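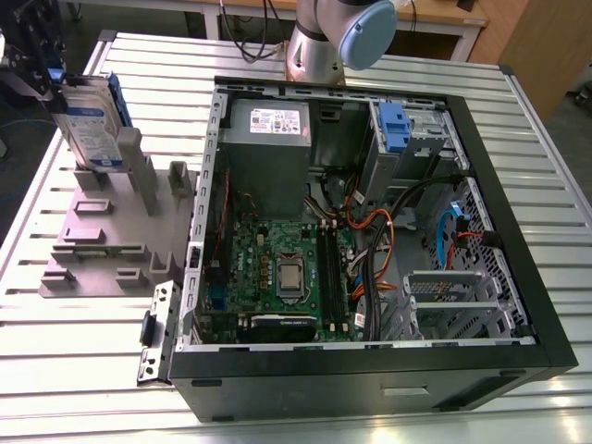 Ghazala Ghumman asked after the last report whether the towers could be passed on with their original drives left in. They cannot. The grant terms require every drive to be removed and logged before a machine leaves the Atwood workshop, and the procedure below follows those terms.

**Onanel Refurbishment Grant: progress to 12 August 2026**

Intake is closed at 998 machines. Of these, 580 have been opened, inspected and entered in the register. The work order for each desktop tower is fixed:

1. Lay the tower on its side on the slotted bench and take off the side panel.
2. Record the power supply label and the memory fitted.
3. Check the processor and socket. Coolers are stored separately and refitted with new paste.
4. Release the drive caddy and withdraw the drive.
5. Log the drive serial number against the case number.

Boards with damaged sockets are set aside for parts. Power and data cables stay with the case unless the insulation is split.
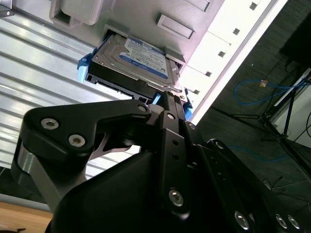 Page 2 of 3

**Drives**

The 3.5-inch drives in blue plastic caddies need no screwdriver at the bay. The clips can become brittle with age, and 10 caddies have been replaced from the parts stock. Western Digital units are shelved apart from other makes to match the layout of the register.

A batch of 70 drives went to Lashari for erasure testing. Results are due before the end of August. Drives that fail will be shredded and the certificates attached to the final report.

**Open items**

- Jenduletti has not confirmed the price of replacement caddies.
- Hiyori Tanabe to approve the revised register columns.
- Thermal paste is low; order placed under the consumables line.

No change to the budget is requested for this period.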